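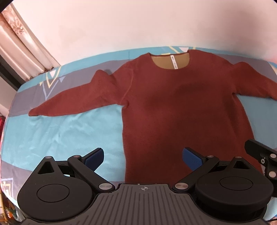
Ticket 1821: Sleeve keypoints swap on sweaters

Hi all, and thanks for being so patient with this one! The Drolix garment model keeps mixing up left and right sleeves when a sweater lies face down, so the fold planner sends the fingers to the wrong cuff. The rust-red knit on the patterned bedspread is a good test, with its neck label in plain view.

Update, 9:15: I dropped the keypoint threshold and reran the 2000 saved views. Fewer swaps, but still too many for my liking. Next I'll try the label as a back-side cue. Status: open.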